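Teaching the arm to unpack a shopping basket
Jurkside Robotics Club, Tuesday group, project notes 4

If you have done the blocks-on-a-tray exercise from notes 3, you are ready for the fun one! The task is simple to say: the arm reaches into a shopping basket, takes something out and puts it on the table. Getting it to do so again and again is where you learn a great deal, and it has been our favourite project of the year so far.

What you need

The club arm with the two-finger gripper and the wrist camera
A plastic shopping basket with folding handles
Soft things to pick up: hats, gloves, socks
The Kernach control program, already set up on the bench laptop
Tape for marking the table

Step 1: Fix the basket's place

Put the basket where the arm can reach every corner of it, then tape round the base. Magdolna Bárány's team skipped the tape and spent a whole evening hunting for a bug that was really a basket creeping towards the window. Please use the tape.

Step 2: Set a safe height

In Kernach, open the Heights page and type 314 in the box marked Travel (it's in millimetres). The arm will go up to this height before it moves sideways, so the fingers clear the rim. Run it once with the basket empty and a hand near the stop button.

Step 3: Sort out the handles

Handles were our biggest headache. When they lie flat across the top, they sit right in the way of a straight drop. You can fold them outwards before each run, and beginners should, but it's well worth trying the harder version later with one left across. Come down on the far side of the handle, with the fingers closed, and open them only once they are below the rim.

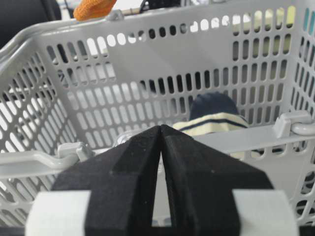 Go slowly on the way down. We use speed 100 for everything above the basket and drop to a quarter of that inside it. It feels painfully slow the first time, but you'll be glad of it when a finger brushes the plastic and you have time to stop.

Step 4: Teach the grip

Knitted things are lovely to start with because they squash. Aim for a fold or a thick edge and close gently. If the item slips out on the lift, go a little deeper before you touch the grip force. Leandro Quiroga wrote a small routine that tries again 5 mm lower after a miss, and it's in the shared folder under "second_go". Have a read, it's only a page long and very clear!

Step 5: Record your runs

Save every run, good or bad, with your initials. The misses are the ones we talk over at the end of the session. By 5th March the group had 930 saved, and Ayanda Van der Merwe has been sorting them by what went wrong. Caught on the handle is well in the lead.

If it won't work

Arm stops above the basket: check the travel height was saved, then restart Kernach.
Fingers close on nothing: the item has probably moved, so look at the wrist camera view before changing any numbers.
Basket lifts with the item: you have hooked a slot in the wall. Press stop, open the fingers by hand and start again nearer the middle.

In April we move on to two items at once. Bring odd socks.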